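Sneha Tiwari on sitting rooms, brocade and the cabinet question

Caught her at 4 in the afternoon, between two deliveries. Kettle on, phone face down, tape measure still round her neck. Tiwari runs Kesari, the upholstery and furnishing shop she took over from an aunt, and she talks the way she works, which is fast.

First question, the obvious one. Why does anybody still want a formal sitting room?

"Because people visit," she says. "That's it. You want one room where you can put somebody's grandmother. She sits down, she gets tea, she looks at the cabinet. Finished."

The cabinet. We come back to the cabinet a lot.

"Dark wood, glass doors, tall. My customers grew up with one and swore they'd never have one. Then a parent moves house and they get a phone call. Do you want it? And they say no, and then in December I get a message, Sneha, how do I make the cabinet work."

So how do you make it work?

"Stop fighting it! Don't paint it. Please. Put it against the back wall, let it be tall and brown, and make the chairs talk to it." Brown and gold in the fabric, she means. Damask if you can stand it. She can. She pulls a sample book off the shelf, a heavy one from Istov, and flips past a great deal of gray to get to the florals. "See, this has weight. You can spill on this and it forgives you."

She is less forgiving on throws. Or on how people use them, anyway.

"A throw on an armchair, fine, lovely, I have them. But let it hang. People fold it in a little square on the arm like a hotel towel. It should go over the seat and come down the front. It's protecting the brocade, thats its job."

Does she count how many chairs she's re-covered? She does, as it happens, there is a ledger. 2,919 pieces since her aunt opened the book, chairs and stools and headboards all in together. Around 1,000 of those are hers. The rest are in her aunt's handwriting, which she can't always read.

Stamatia Lazaridis has come in by now, with a bolt under one arm. She does the cutting and most of the trim. Trim is her subject. Tassels especially.

"Everybody is scared of tassels," Lazaridis says. "They think, oh, a palace. No. One small one, brown, on the edge of something beige. It's enough."

"She'd put 6 on a footstool," says Tiwari.

"I did that two times. The customer asked."

Some back and forth here about diamond lattice versus plain for the lighter pieces. Lazaridis is for lattice, tan on cream, nothing louder. Tiwari used to be for plain and has come round. The reasoning goes like this: a big floral next to a flat beige looks like the beige ran out of money, but a small regular pattern can sit beside it and stay quiet. They got there after the Kwan job, a long narrow room where the plain fabric had to be taken off again and redone. Tiwari paid for the second lot herself. She brings it up twice.

And the brass? Handles, ornaments on top of the furniture, all that?

"Leave it on. Dust it." A bit of vinegar talk follows, Lazaridis doesn't agree, moving on.

Last thing, for anyone starting with an inherited room and no budget. Tiwari doesn't think long.

"Chair first. One chair, done properly. Then live with it for a winter."

The second delivery is here. Bresesik, the trimmings people, and they have parked accross the neighbor's drive. She's gone before the tea is poured. Lazaridis drinks both cups.
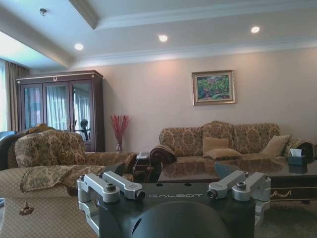

Brocade armchair with patterned throw, dark wood display cabinet against the wall.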